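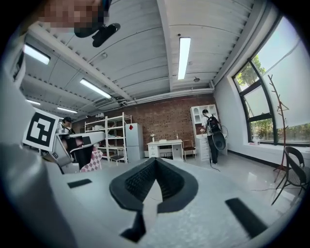 Where do we leave the car if we're staying up at the Vostgate cabins? In the lower lot by the old sawmill road - the track above it is for the luggage cart and people on foot.

I'm putting that first so it doesn't get lost, as several of you wrote to me separately and I've been slow to answer. Sorry about that! December has been a busy month at my end (my sister's move, then my own cold), and I kept meaning to sit down and do this properly.

Wakana Nakajima wrote:

> Hello everyone, I've been looking at the cabins for our winter get-together and I'm a little unsure about two things. Is the walk up manageable for my mother, who is fine on flat ground but slow on hills? And are the cabins warm at night? The Gevine site shows lovely windows and says almost nothing about heating.
>
> Also, does anyone know if we can cook, or do we have to eat at the lodge?

Wakana, the walk is 400 yards and most of it is gentle, with one steeper stretch near the top where there's a handrail. I'd ask for cabin 2 for your mother. It's the closest one to the path, and the bathroom is on the same level as the bed, so she won't have to deal with the ladder to the loft.

As for heating, each cabin has a small pellet stove and a wall heater in the bathroom. We stayed last winter and I slept in a T-shirt, though my husband will tell you he was cold (he is always cold, so weigh that as you like). Bring slippers, the floor by the door gets chilly.

You can cook, yes, on two burners, and there's a decent pot and a very bad knife. We ate at the Oda lodge the first night and I'd do that again - the bean soup was wonderful and they let us sit by the fire for ages afterward. Breakfast comes in a basket if you order it by 6 p.m. the evening before.

The deposit is 300 dollars for the whole group, and I've already paid it, so please don't send anything to Gevine directly. We can settle up when we're all there.

Let me know who wants the sauna and I'll call them about times.

Warmly, and see you on the mountain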